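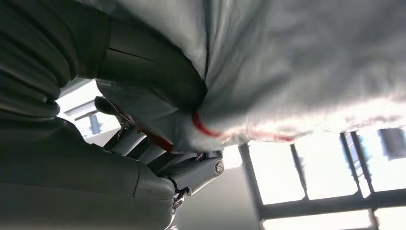 A gripper closed on the neck of a cloth bundle tied with red cord.

Home & Shop Help > Machines and Automation > Chores

Can a robot arm handle tied laundry bundles yet?

Định Phí

I run the back end of a small linen service in Toledo called Pliltura. We do napkins, aprons and shop towels for restaurants and garages. Dirty stuff comes back in cloth bundles tied at the neck with cord. In September we took in 398 of them. Each one gets picked up off the floor, carried to the sorting table, untied and shaken out. After washing and drying, everything is folded by hand and tied up again.

A sales rep has offered us an arm with a fingered hand on a lease at $2,786 a month. He says it can pick up the bundles and "assist with" untying and folding. I have watched the sales video and it looks fine, but it is a video. The bundles in it are all the same size and the same color.

What I want to know is which of these jobs a machine can do today without a person standing next to it. Picking up? Untying? Folding? I would also like to know if any of this has reached the home, because my mother asks me every time I visit whether she can get one for her own laundry. I am not looking for a brand recommendation. We have two people on the day shift and I am not trying to get rid of either one. I would like them to stop bending over so much.

Khôi La

I set up arms for small shops, mostly machine tending and some bag handling. I will take your jobs in order.

Picking up a tied bundle is the easiest of the bunch. Cloth is hard for a machine because it has no fixed shape, but once it is gathered and tied you have a neck, and a neck is a handle. Fingers can close on it from many angles and it doesn't much matter if they are a little off. Padded fingers do better than bare metal. If your cord is a strong color against pale cloth, the camera has an easier time finding the neck too. Dark aprons tied with dark cord will give you trouble, so change the cord before you change anything else.

Weight is the next thing to look at. Wet shop towels are heavy, and a bundle held by the neck swings when the arm moves. Every arm has a rated load, and the hand counts against that load. Ask for the number with the hand attached. Then weigh your worst bundle, not your usual one.

Untying is where I would stop believing the video. A slip knot with a long tail can be pulled by a machine if the tail hangs free and something holds the bundle still. That usually means a second arm or a clamp. A knot that a dishwasher tied in a hurry at midnight is another matter. If you want this step automated, get rid of the knot. Use a toggle, a hook or a drawstring bag. I did a job for a parts cleaner called Clillitz and we spent weeks on knots before the owner bought drawstring bags and the problem went away. 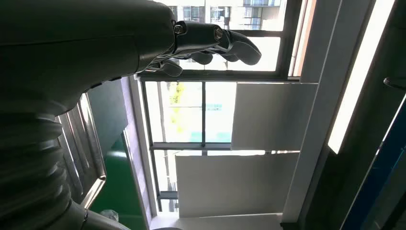 Light matters more than people expect. A big bright window behind the work will wash out pale cloth, and the camera loses the creases it uses to judge where one layer ends and the next begins. It may run well in the morning and miss grips all afternoon. Ask the rep to run his demonstration in your building, at your table, at the time of day when the sun is worst. Blinds are cheap. A steady overhead light is also cheap. Do both before you pay for a better camera.

Folding flat items such as napkins can be done by dedicated folding machines, and those have been around for a long time. They are not arms. Someone, or something, still has to feed the napkin in by its corners. A general arm folding a loose towel from a pile can be done, but slowly. The last one I timed took 39 seconds for one hand towel, and I would not have put that towel out for a customer. Your people can do a stack in the time it does a few.

So for your shop: pickup and carry, yes, with a person nearby to clear misses. Untying, only if you change the closure. Folding, no, or buy a folder. I would not sign at that price for pickup alone until you have priced a hoist and a cart that raises the load to table height. That may fix the bending by itself.

pillilex_fan

we looked at one for our garage and passed. it kept dropping rags. just get a cart with a spring bottom, they come up as you empty them

for your mom, no. there are vacuums and that is it

Định Phí

Thank you both. I weighed bundles this morning and the garage ones are much heavier than I thought, so that goes to the rep first. He has agreed to bring the arm here for a trial. I asked for the afternoon slot, when the sun comes in over the sorting table.

One follow-up for Khôi La. If we move to drawstring bags, does the gripper still get a good hold? They don't cinch as tight as cord does.

Khôi La

Usually, yes, if the bag is full. A half-empty bag flops over and the neck ends up underneath. You can set a minimum fill, or hang the bags on a rail so the neck is always at the top. The rail is what I would do, and it helps your people as well. On the trial day, mix the bags the way they really arrive and don't let the rep lay them out. Count the misses yourself and write down how long it takes someone to walk over and clear each one. Put that time into the cost.

As for your mother, the other poster is short about it but I agree. You can find arms that fold a shirt in a lab. I don't know of one I would leave alone in a house with a laundry basket and a cat.

Tags: laundry, grippers, small business, folding, leasing

Contact us | Community rules | Back to top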